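How to Line a Handmade Envelope for an A2 Card

A lined envelope takes ten minutes once you have a template, and you can use up scraps of patterned paper that are too small for a card front. These steps are for a standard A2 envelope with a square or pointed flap. The same method works for larger sizes.

What you need

A2 envelopes, plain
Lightweight patterned paper or gift wrap
One sheet of scrap cardstock for the template
Pencil, ruler and scissors or a paper trimmer
Bone folder
Dry adhesive (tape runner or double-sided tape)

I use Hastley text-weight paper because it folds flat. Heavy cardstock will make the flap spring open. Brilto gift wrap is fine too, but it comes rolled, so leave it under a stack of books overnight before you cut it.

Make the template

1. Open the flap of one envelope and lay the envelope face down on the scrap cardstock.

2. Trace around the flap and down both sides to the bottom corners. Draw a straight line across the bottom.

3. Remove the envelope. Draw a second line 1/8 inch inside the side lines. Your liner has to slide into the pocket, and at full width it will buckle.

4. At the flap, measure in far enough to clear the gum strip. On most A2 envelopes that is 5/8 inch. Mark it all the way around the flap edge and join the marks.

5. Cut along the inner lines. Write the envelope size on the template and keep it with your dies or stencils.

Cut and fit the liner

6. Place the template on the wrong side of the patterned paper. If the pattern has a direction, check that it will be upright when the flap is open. Trace and cut.

7. Slide the liner into the envelope, pattern facing you, until it touches the bottom. The gum strip should show evenly along the flap. Trim a sliver off the bottom if the liner sits too high.

8. Fold the flap closed with the liner inside and press the crease with the bone folder. Do this before any adhesive goes on. The two layers need to find the same fold.

9. Open the flap. Bend the top of the liner toward you and run adhesive along the back of it, close to the edge. Press it down from the center outward.
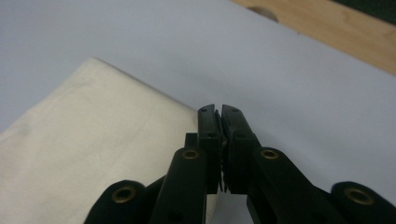 In the comments on my earlier envelope post, Yusof wrote that gluing only the flap section had fixed the wrinkles at the fold, and that a liner stuck down inside the pocket as well had puckered every time the card went in. I agree. Leave the lower part free.

Wet glue can be used if it is all you have. Put on a thin line, close a piece of wax paper inside the flap, and let it dry flat. Keltevmont makes a glue pen with a fine tip that I have had good results with on text-weight paper, less so on gift wrap.

If you are making a large batch for Christmas or a wedding, cut all the liners first, then fold, then glue. I did 345 that way and got through them in a few evenings. Check one finished envelope with the card inside before you glue the rest.

Store lined envelopes with the flaps open until you are ready to mail them.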